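Doldale Safe Streets: progress report to the Brilletti Fund
Jan 5, 2024

Dear Freya,

Happy new year! You asked for something short and readable, so I'll do my best. It's been a busy stretch since October and I'm glad to say we're mostly where we said we'd be.

The big one first: the petition to get the late bus back. We handed it in to the council with 816 signatures, and the transport lot have agreed to put it on the agenda for their spring meeting. I'd hoped for more (you always do, don't you), but a good chunk came from the Siltum estate, where we'd hardly had a foot in the door before.

The night walk went ahead in the rain. We did the loop from the station to Paracha Lane, stopping at the underpass so that women who use it every day could say their piece about the lighting. Two councillors came along and stayed right to the end, and one has already chased the highways people about the broken lamps — I've got the emails if you'd like to see them. 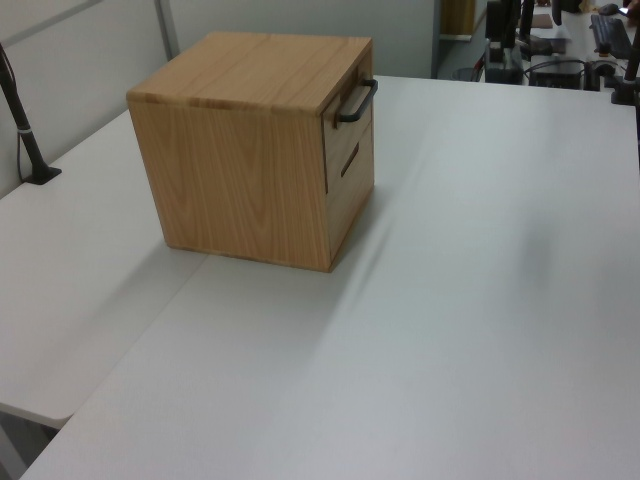

The little two-drawer cabinet, oak finish.

Money next. We've spent nearly £4000 of the grant, mostly on printing, stewards' training and hall hire. The hi-vis vests cost more than I'd put in the budget, but the banner came in under, so it evens out. Receipts are in the shared folder, apart from the one for the megaphone, which I'm still chasing.

What hasn't gone so well is the schools work. Both heads were keen in the autumn and then went quiet, and I don't think we'll get those talks in before Easter. Would you be happy for us to move them to the summer term? It wouldn't change the total, only the dates.

Next up is the march in March (yes, I know) and we're still waiting on the police about the route. I'll ring you as soon as I hear.

All the best from everyone here, and thank you again!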